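Two-arm table cell, left gripper closes short of where I teach it. Where do I start?

Asked in Small Robots & Cells – 731 views

Hi all! I look after a two-arm kitchen table cell at Grandska (plates, bread, fruit, bowls, that kind of thing) and since October the left arm has been drifting on me. I teach a grasp point on the edge of a slice of bread, save it, run it again after lunch and the fingers end up a couple of millimeters off. By 4 p.m. it's bad enough that it nudges the plate. The right arm is fine on the same program, same speed.

What I've done so far: re-homed both arms, swapped the finger pads, redone the wrist camera calibration twice. Payload is set for the gripper plus the camera. I run at 40 percent speed and it doesn't matter if I go slower. The controller gives me no faults at all, which is the annoying part. Is this a joint problem or am I missing something dumb?

3 answers

Answer 1 (accepted)

I'd look at the cable before I touched a joint. We had the same thing at Tenmont and I spent a whole week blaming the elbow. Our wrist camera cable was tied too tight at the forearm, so every time the wrist rolled it tugged on the camera bracket and the bracket moved a hair. The arm was going exactly where it was told – the camera was the thing lying to us.

Try this: power down, loosen the camera bracket screws, snug them back up evenly, then roll the wrist by hand through the whole range you use and watch the cable. You want slack at both ends of the travel. Leave a nice lazy loop off the upper arm and only tie it where it can't pull. After that redo the camera calibration, since the old one is junk once you've moved the bracket. Then run the same touch 100 times and write down the first and last position. If those agree you're done!

My touch test is bread on a plate, same as yours. I bring the fingers in to the right side of the plate and stop right at the bread:

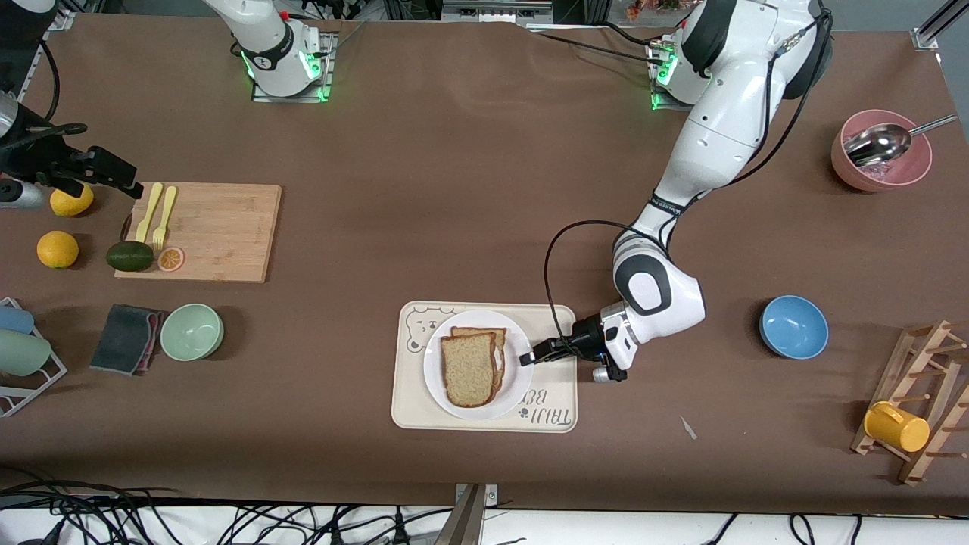
Left arm at the touch point, with the cable looping free down to the wrist.

Oh, and check whatever holds your base down too. Ours had worked a bit loose and I only found it by leaning on the table.

Answer 2

Could be temperature. Mine settles after a warm-up, maybe run it empty for a while first? I have the Rezaei mounts though so not sure it's the same.

Answer 3

+1 for the cable. Also don't tighten the bracket with the arm powered and holding position, I did that and had to redo everything.

Comment from the asker: it was the cable tie!! Cut it, redid the calibration, and the afternoon run looks just like the morning one now. Base bolts were okay. Thank you!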